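List home | Threads | Authors | Search | Log in

Re: [print-finishing] Spot varnish cracking on the fold
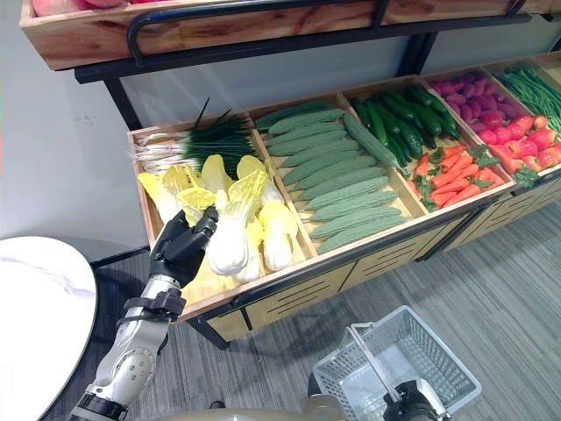

Paraskevi Mitsotakis-Vlachou wrote:
> We ran 507 sleeves for Leitão and the gloss
> varnish has cracked along the spine on 198
> of them. Board is uncoated on the inside.
> Would a deeper crease help?

A deeper crease might make it worse. I'd knock the varnish back from the fold by 2 mm each side – your plate maker can do that from the cutter guide. Check the grain as well. It should run parallel to the spine, and ours didn't on the Judstead job in July.

If you can't remake the plate, try a softer varnish. Stavon sent us a sample tin and it folded well after 3 hours.

Can you post the board weight?

Varell bindery

Recent threads
Foil lifting on laminated covers
Matching a spot orange on grey board
Cutter guides: which layer?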